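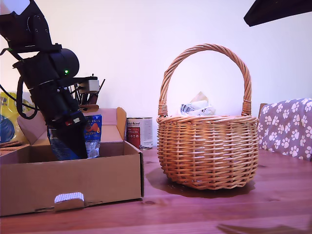 CHAPTER 4
The Basket and the Box: Packing Food for Giving

By now you have learned to store food so that it keeps. In this chapter you will learn to pack it so that somebody is pleased to get it. These are different skills, and people who are very good at the first are often hopeless at the second. A pantry shelf in perfect order looks wonderful to its owner and like a warehouse to everyone else.

Food for giving usually starts out in a cardboard box. The box is a fine thing. It has straight sides, flaps that fold back out of your way, and no opinion about what goes into it. Packets stand up in it and cans sit flat. Its one fault is that it looks like a delivery, and your aunt will thank you for it the way she thanks the person who brings the mail.

So we move things to a basket. A round wicker basket with a tall arched handle holds less than you think, because the handle takes up the very air you were planning to stack things in. It also has curved walls, which square-cornered goods resent. Students in the packing course at Carnemden spend their first afternoon finding this out with a box of groceries and a great deal of sighing.

Where to Begin

Open the box fully before you touch the basket. Set both on the same table, close enough that you can reach from one to the other without walking. Tomoyo Ebihara, who wrote the course on which this chapter is based, tested her students with the box on a chair behind them and again with it on the table. The table won by 3 minutes a basket, and there were fewer remarks.
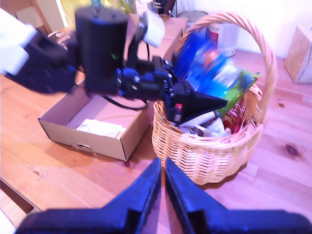

Should the heaviest item always go into the basket first?
Usually it should. Put cans and jars at the bottom, near the middle, so the basket hangs level when you lift it by the handle. The exception is anything tall and heavy, such as a bottle, which goes against the wall of the basket and needs something snug beside it.

Light packets go in last. Stand them upright with the printed side facing out. A snack packet lying on its face tells the person nothing, and they will have to dig for it, and then your careful work is a heap.

About lining. A piece of soft cloth or crumpled tissue does most of the hard work in a gift basket and gets none of the credit. It fills the low places, props up whatever wants to lean, and hides the fact that you ran out of groceries. The Genddale Home Arts Club once held a contest with 121 entries, and the judges' notes complain of "too much tissue" on more than half a page. Use enough to hold things steady. If the basket would look full with nothing in it but the lining, take some out.

Words to know before you go on: rim, lining, prop, crown (the highest item in the basket, handle not included). 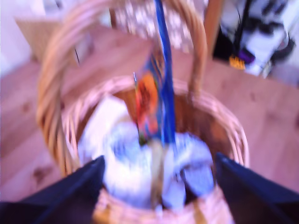
4.1 Choosing a Basket

Baskets are sold by width, and shoppers buy them by charm. Measure the opening from inside rim to inside rim, then measure the widest thing you mean to put through it. Do this in the store, even if people look at you.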